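"It still asks me what a pepper is"

Fadwa Mansour has worked at Fairclough, the catering supplier on the Ponbridge estate, for 17 years. She started on the packing line and now runs the vegetable prep section, where the firm has been bringing in robot arms since February.

She did not ask for them. "We were told on a Friday that they were coming, and the first one turned up the week after," she says. "People wanted to know about their hours. That was the first question and it was a fair one."

Hours have stayed the same so far. The jobs have changed. Two of her team have moved off sorting and spend their shifts teaching the arms, which means guiding them through the same pick again and again and marking each attempt as good or bad. The target is 300 attempts a week. Last week they logged 258.

"It's slower than doing it yourself, and you have to sit with that," says Mansour. "You watch it go for a cucumber and you know you could have done ten."

Clive Crabtree is one of the two. He sorted produce by hand for most of his working life and had trouble with his wrists. He says the new work is easier on the body and harder on the head.

"At the end of a shift I used to be sore. Now I'm tired in a different way. You can't drift off. If I mark one wrong, it learns it wrong."

He was put up a pay grade after the first month, which he had to ask for. Mansour backed him. She thinks the firm should have settled that before the machines arrived. 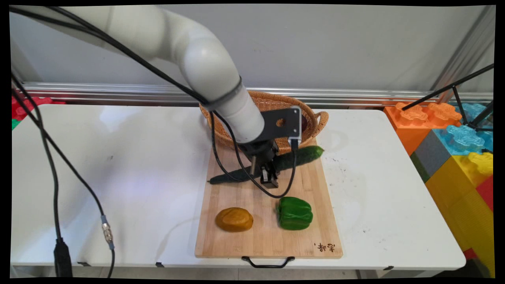

The gripper over a cucumber, with a green pepper lower down on the board.

Round things and long things give different trouble, Crabtree says. "A cucumber, you've got to take it near the middle or it tips. A pepper's got no proper sides. It still asks me what a pepper is, some mornings."

Does he worry that he is training his own replacement? "I've thought about it. My daughter asked me the same. I'd sooner be the one who knows how it works."

Mansour is more cautious. She wants a written promise on jobs and has not had one. There is a meeting with management next month, and she has already put it on the agenda.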